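7 Jul 2018, Saturday, bench 3

Budget day. The October request has to be in draft before I go home, and I have decided to write it with the arms in front of me instead of from memory, because last year's was written from memory and we got a very nice label printer.

What we have: two arms on the front rail, one gripper each, wrist cameras, brick panels on three sides, crockery. The crockery has cost us less than anything else in the booth and has taught us more, a comparison I will be leaving out of the request.

Today's job is plates and the yellow bin, both arms. I'm using it to decide what goes on the list, so these notes jump between the two.

First item, fingertips. The open triangular ones are fine on bowls. On plates I keep changing my mind. A single plate has a rim you can get at. Several plates together have several rims and very little between them, and the quote from Wuvum for narrow tips talks about "thin-walled goods" without saying how thin or how close together. Wrote back and asked. Expect a brochure.
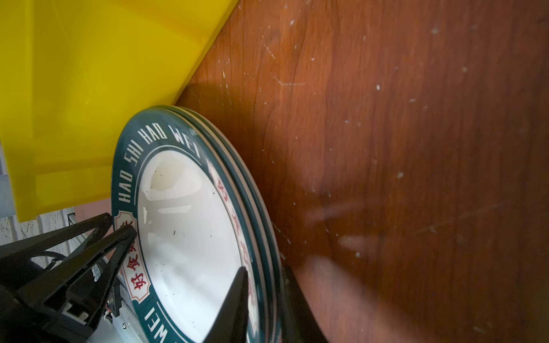
Wrist view, three plates on edge, tips at the rim of the front one.

Wuvum sells the tips in packs of 5. We need four, so that's one pack and a spare, and we all know where spares go. Put down 2 packs? No. Put down one pack and a small box with a lid that says TIPS.

Second item, cable management. The corrugated hose on the left arm is long enough to have opinions. It arches up over the wrist and takes up air I'd like to use for something else. The right arm has its cable fastened along the link and looks much better behaved. Cheapest line in the whole request: $3 for clips. I'm tempted to leave it in just so something gets approved.

Third item, the big one: third arm, or replacement arms, or neither. Skirkulero wants us on their newer pair and has sent a "transition bundle" that includes training we don't need and a cart. Duan will sell a single arm with no cart. I went and stood at the booth with a tape measure and tried to imagine a third base on that rail.

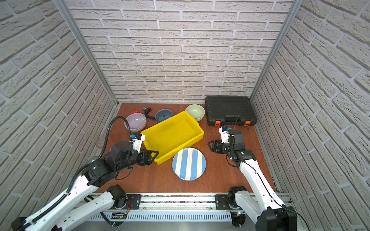
No third arm, then. The shoulders already own the front edge, and anything mounted at the back would have to share the corner with the tool case and then explain itself to the bowls. We could move to a bigger table, but the bigger table needs bigger walls and then we're pricing a room. Crossed out. Saved us an argument with purchasing, who would have won it.

What I do want from Duan is one complete spare wrist. Their price is $451, before shipping, and they'd like an answer before October. A wrist on the shelf beats a third arm on the rail. If one of ours goes we lose the time it takes to swap it, and if we have no spare we lose whatever Duan's lead time is that month. Their web page says lead times are "typical."

Fourth item, plates. Serious this time. The green-rimmed ones and the striped one are doing all the work, and every planner run gets tuned to them whether we mean it or not. Ploltudov (the project, before anyone asks, not the restaurant supplier) has offered to go halves on a mixed set. I've put $200 as our half. It sounds like a lot for dinnerware until you see what we paid for the label printer.

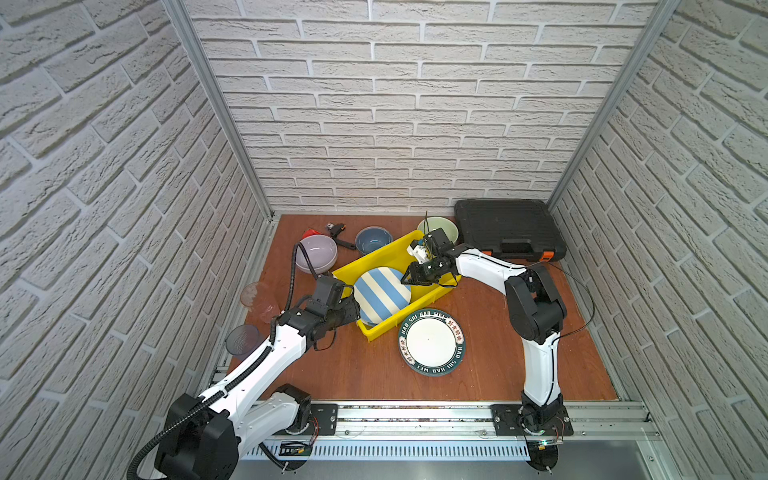 Striped plate tilted in the tray, HAO SHI HAO WEI plate on the table front right.

Glasses: two on the left side. Leave them out of the request entirely. If I write "glassware" somebody will want a safety form, and the form has a cost code, and the cost code is closed until fall.

Fifth item, lighting. The glazed plates throw the window straight back at the wrist camera. Options are a blind, a diffuser panel or working at night. The blind comes out of the building budget, so I'm asking for the blind.
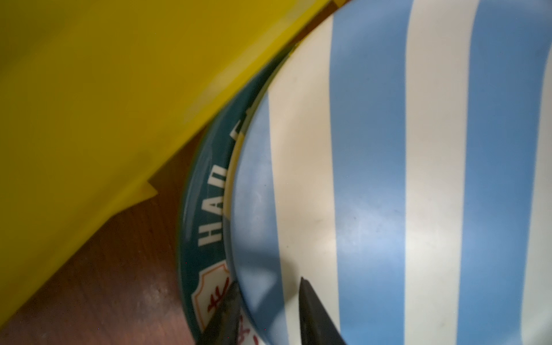 Back to the tips for a minute. Whatever we buy has to get around a rim without needing a lot of room on either side, and I would like to try it on our own plates before paying. Asked Wuvum for a loaner. If they say no, print a rough pair here and at least learn the width.

List as it stands:
Narrow tips, one pack of 5 (Wuvum, price pending)
Cable clips, $3
Spare wrist, $451 plus shipping (Duan)
Mixed plates, our half, $200 (Ploltudov split)
Window blind (building's money)
Skirkulero bundle: no. Ask if the cart is sold separately.

To do Monday: chase the tips quote, get the Duan shipping figure in writing, find out who has the tape measure now.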